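Skulten House: Frequently Asked Questions

We get a lot of mail about the house, and we love it! These are the questions that come up most, with the fullest answers we can manage. If yours is missing, write to the studio and we'll add it.

What is Skulten, exactly?

Skulten is a family house on a wooded slope above the village of Ivdale. It's one long room under a folded timber roof, with the bedrooms tucked into the hill behind it. From the road you see almost nothing but roof, which still makes us happy every time we drive up.

Who designed it?

We did. Flunusen is a small architecture studio, and Skulten is the first house we've taken from a bare site all the way to the door handles (yes, we drew the door handles, and we'd do it again tomorrow).

How big is the house?

The main room is 20 meters long and just under five wide. Those proportions sound odd on paper, like a corridor with ambitions, but the floor drops in three steps as it follows the slope, so you get a kitchen, a dining spot and a sitting area without a single wall between them. The ceiling stays level the whole way. By the time you reach the sofa it's wonderfully high.
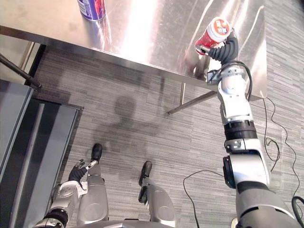

A red and white can held over the stainless steel table.

Why is the roof folded?

Snow, mostly, and then light. The steep side faces north and sheds its load into a gravel trench. The shallow side faces the valley and has a glazed slot along its upper edge, so the sun washes down the back wall all morning. We built 12 cardboard models before the fold looked right, and the last one is still on a shelf because we can't bear to throw it out.

What wood did you use?

Larch outside, spruce inside. The larch has no finish on it at all. It went up honey-colored and it's already turning silver on the weather side, while the part under the eaves is holding on to its orange. People ask if that unevenness bothers us. We adore it! The spruce was treated with soap and lye, an old method that keeps it pale and lets it be scrubbed like a kitchen table.

Does the roof carry itself, or are there hidden columns?

There are no columns in the main room. The folds make the roof stiff, in the same way a creased sheet of paper will bridge a gap that a flat one won't. The weight comes down on the concrete wall at the back and on the window frames along the front, which are much deeper than they look from outside. Sit in one of them with a book and you'll see how deep.

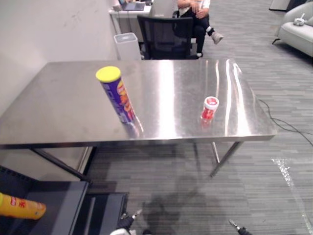 The concrete wall deserves a mention of its own, too. It was poured against rough-sawn boards, and you can read the grain and even the knots in it. It also holds back the hill, stores warmth from the stove, and has all the bookshelves hung on it.

Is it cold in winter?

Not at all. The walls have wood fiber insulation, the windows are triple glazed, and the wall we've just been raving about soaks up the low sun. The owners light the stove in the evening and let it go out overnight. A small heat pump takes care of the bedrooms.

Did you have to cut down many trees?

Two birches, and both ended up as firewood for the house. The plan bends a little at the eastern end to get around a big old pine. That bend cost us a month of drawing and gave us the best window in the building.

What happened to the old barn?

Its stone base is now the terrace. The stones were too good to cart away, so the mason sorted them by thickness and relaid them dry, with thyme in the gaps. Come in June if you want to smell it at its best.
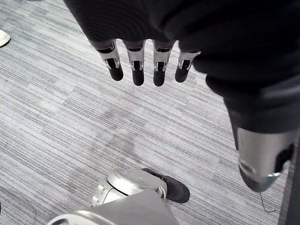

Some of the barn's beams were sound as well, and the longest of them became the bench by the entrance. There are still notches in it where the hay rack was fixed.

Can I visit?

Please do! The owners kindly open the house one afternoon each April. Groups are limited to 17 people, the walk starts at the Ivdale bus stop, and it's uphill on a gravel path, so wear decent shoes. We show you the inside first and then go around the back, where you can step straight from the hill onto the roof edge and look down the fold.

Are the drawings available?

A booklet with plans, sections and the window details can be picked up on the open afternoon. It runs to 75 pages, and the roof joints get a whole chapter.
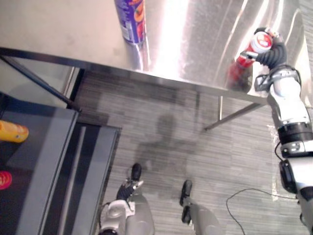 Two cans on the brushed steel tabletop.

What are you working on next?

Hattar, a pair of small guest cabins across the valley with much the same fold turned on its side. The foundations are in and the first frames are being cut now. We'll start a page for it as soon as there's a roof to show you.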